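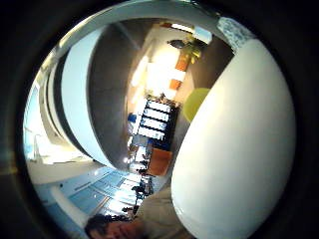
The Drukik 300 is a portable boundary marker for cricket grounds, supplied by Goel in sets for club, school and tournament use. Each section is a closed-cell foam wedge in a sewn outer cover, laid end to end along the boundary line and joined by a sleeve at either end. The cover is white as standard, a color that reads clearly against turf: a glossy, curved white surface stands out at close range even with gray shading along its lower side. Sponsor panels are fitted separately and can be changed between matches.

Section length is 2 m. The 83-section set covers one straight run and both corners at most club grounds; larger ovals need additional sections, which are sold singly.

Specifications
Model: Drukik 300
Section height: 300 mm
Section length: 2 m
Section weight: 13 kg
Set size: 83 sections
Cover: coated fabric, washable
Color: white; other colors to order

Installation
Lay sections with the sloped face toward the field of play. Close each sleeve before starting the next section. On exposed grounds, peg the rear hem — pegs are not included. Two people can move a section without a cart.

Care
Wash covers with water and mild soap. Do not use solvents. Store off the ground, unstacked, with covers on.

Availability
Sets ship from the Goel warehouse in Devutville. Orders placed before June are delivered ahead of the season. The Stilska storage cart is listed under Accessories. Replacement covers and sleeves are stocked for all current models.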